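Planine Mountain Guesthouse, Isby: Our Review

We booked three nights at Planine through its own website after a friend passed along the name. The rate was 70 euros a night for a double room with breakfast, plus a small local tax paid in cash when you leave. We paid for the whole stay ourselves and the owners did not know we would be writing about it.

Getting there takes some planning. The nearest train station is in Stonwood, and the bus from there to Isby runs six times a day in summer and less often the rest of the year. The stop is at the bottom of the village, and the walk up to the guesthouse is steep. If you have heavy luggage, call ahead. Elżbieta Sowa, who runs the place, will send a car down for no charge as long as she knows which bus you are on. Drivers can park behind the building, but the last turn is tight and I would not try it in a large van.

Check-in was quick. We got a real key, a map of the walking trails and a card with the breakfast hours. There is no elevator. Our room was number 6, on the second floor at the back, and it was quiet all three nights. The rooms at the front get the view of the valley but also the church bell, which starts at seven.

The bed was firm and the pillows were on the flat side. We asked for a second pair and got them within a few minutes. Heating is controlled from the hallway and you can't change it from the room. There was enough hot water for two showers in a row, but the shower itself is small and the drain is slow. Wi-Fi worked well downstairs and came and went in the room. 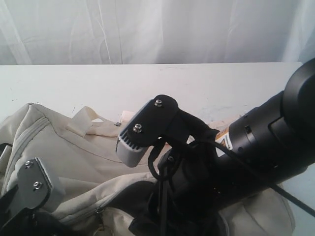 Page last updated: June 2018

Breakfast is served from 7:30 to 10. You get bread, butter, two kinds of cheese, ham, boiled eggs and plum jam made in the village. Coffee comes in a pot and is on the weak side. It was the same each morning, so on a longer stay you may want to eat out once or twice. Dinner is offered four nights a week and has to be ordered by noon. We had it once. The bean soup was good and the portions were large. The trout was a little dry.

Most guests come for the walking. The easiest route goes along the river to the old mill at Kurek and back, and takes a half day with a stop for lunch. The harder one starts behind the guesthouse and climbs 467 meters to the ridge. It is well marked until the tree line, then less so. Gilles Gautier, another guest, had done it the day before us and told us to keep left at the second gate. He was right, and the map from the front desk does not show that gate at all.

Things we liked: the quiet, the free pickup from the bus, the soup, and being able to borrow walking poles.

Things we didn't: the shower drain, the weak Wi-Fi upstairs, and a card machine that was out of order for our whole stay. The nearest ATM is back in Stonwood, so bring cash.

We would stay again, probably for two nights, and we would ask for a room at the back. Families with small children should know that the stairs are narrow and have no gate. The guesthouse closes in November and opens again in the spring.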